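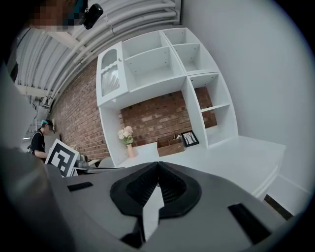

Wimier hand-held gripper kit, reviewed by Pranab Hettiarachchi, 22 June 2024

I put this together over two evenings in our shared workshop. The printed instructions stop at step 19 and the rest is a download, so have a laptop nearby. The grey body went together well. The ridged black wedge in the middle sits firmly and I have had no trouble with it since.

The screws are the weak point. Mine came 7 short and I had to use spares from an old Jendell set. The trigger is also stiff for small hands - a lighter spring would help.

Once built, it is comfortable for over 8 minutes at a time, then the wrist starts to notice. Decent value, but check the screw bag first.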